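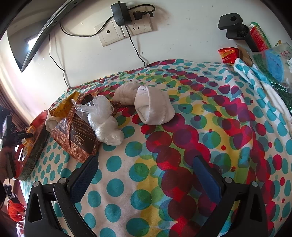 Polka dots, teal on white, with the busy colored band through the middle.

I spent most of May on the sale of Planon, and now that the papers are signed I can write a little about it. I worked on the buyer's side. Dramum bought all of the shares, and the founder, Jonas Sutter, stays on for a handover period. The price is private and will stay that way.

It was a small deal. Small deals get less attention than big ones, but the list of documents is nearly as long. The data room had 1016 files in it when I was let in, and 1000 of them were scans with names like "contract new" and "contract new final". I renamed them on my own copy for the first two evenings and then gave up and kept a spreadsheet.

The main question was the customer contracts. Planon has a lot of small customers and one large one, Longo. The Longo contract has a change of control clause, so Longo had to agree in writing before closing or it could walk away. Everybody knew this from the first call. The seller wanted to tell Longo late, after signing. We wanted to tell them early. Nadja Eder, who ran the process for the seller, held her position for a long time and I understand why. If the deal falls through, the customer knows you were for sale, and you still have to do business with them.

We ended up signing with the consent as a closing condition. Longo took its time. They asked who would handle support, whether the price would change, and who they should call. Andri Kofler answered for Dramum in a two-page letter, in plain language, and the consent came back the next morning. I have a copy of that letter and will borrow from it again.

The other long discussion was the earn-out. Part of the price depends on revenue after closing, and we went through 4 drafts of that one schedule. The first draft said "revenue" and nothing else. Does that include a customer that Dramum brings in and Planon serves? What about a discount given to win work for the other side of the house? Seraina Aebischer built a sheet with made-up years in it and ran every draft through it, and the numbers came out different each time – sometimes by enough to change the whole payment. After the second round we put a worked calculation in the contract itself as an annex. I would do that from the start next time.

Working capital was easy by comparison. We agreed on an average of the past year, argued over one month, and left it in.

I had a few emails after my last post asking about Plasar. I was not involved in that one, so I only know what was in the press release, and it doesn't say much.

Emiko Hoshino asked whether I still think a small buyer needs its own due diligence team. For a company this size, no. One finance person, one lawyer and somebody who knows the product can get through it. You do need one person who reads every customer contract to the end – the clause in the Longo contract was on the second to last page, under "Miscellaneous".

Next up is the closing accounts review. I'll write about that when the numbers are in.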